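Workshop > Bench automation > Kits on test > Small parts handling

Reading time: 4 minutes

Tips for setting up the Skellitz bench arm for gear sorting

The Skellitz is sold by Dikent as a kit: arm, gripper, wrist camera, power supply and a licence for the Tarar control software. We have had one on the bench since April, sorting and laying out gears for gearbox repairs. The notes that follow cover setup and daily use, with remarks on where the kit falls short.

1. Cover the bench first

A bare white worktop reflects the overhead lights and the software loses the edges of bright parts. Lay a dark, matt fabric mat over the working area and tape the corners underneath. Smooth plastic sheeting is a poor substitute. Small gears slide on it when a finger brushes them, and it throws its own glare. Vacuum the mat before each run. Swarf caught in the weave will be picked out as a part if the detection size is left at the factory setting.

2. Raise the minimum part size

The Tarar default is 2 mm. For gears, set it to 7 mm and save it as a named profile. The setting is under Vision, then Limits, and does not survive a firmware update, so write it down.

3. Approach bevel gears from above

A bevel gear has a sloping face and gives parallel jaws little to close on. Bring the gripper down over the gear with the hub centred between the fingers, then close at the lowest speed. If the gear tips as the jaws meet it, open fully and start again. Chasing a tipped gear with half-closed jaws usually sends it across the mat.
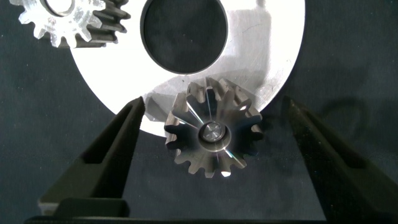

Wrist camera view: bevel gear between the fingers, bright plate behind.

Polished parts behind the target are the commonest cause of a false edge. Where a plate or disc has to stay in view, lower the exposure one step at a time until the teeth of the nearer part show clearly. Clear plastic gears are harder. The software finds them by their shadows, and a second lamp set low to one side helps more than any change in the menus.

4. Leave clear space round each part

The gripper needs room to open on both sides of the part. Gears laid close together can be gripped as a pair, or the second one nudged out of position. Set them out with at least a finger's width between them, more for the larger sizes. Work from the near side of the mat outwards so that the arm does not pass over parts still to be handled.
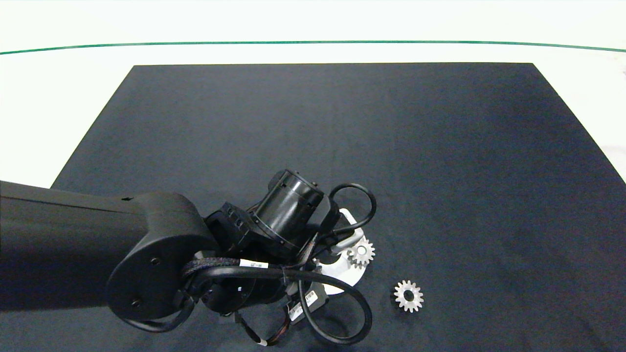
Two spur gears on the mat, one at the gripper and one set apart.

5. Tie back the cables, but not tightly

Cables at the wrist need enough slack for full rotation. Turn the joint by hand to both limits with the power off, then fix the ties. Check that no loop can drop low enough to sweep the mat. The Gretness clip set fits the arm and costs less than the Dikent version, although the adhesive pads want a full night to cure.

6. Clean the fingers

Wipe the inner faces with a dry cloth after each tray. Use a cocktail stick for any slots. Oil from second-hand gears builds up there and lowers the grip. Do not use brake cleaner on plastic fingers.

Results

Our test tray held 74 gears, mixed steel and plastic. On factory settings the arm failed to place 11 of them at the first attempt. With the mat, the raised size limit and the slower close, the figure fell to two, both clear plastic.

Points against

The printed manual omits the exposure menu entirely. Replacement fingers are sold only in pairs. The emergency stop lead is too short to reach the front of a deep bench, and an extension has to be ordered separately under its own part number.

Hand sorting is still quicker for a single gearbox. The kit suits a workshop that strips several of the same type and wants the trays laid out the same way each time. Dikent will lend a unit for a week against a deposit; ask for the firmware version before it is sent, as older units lack named profiles.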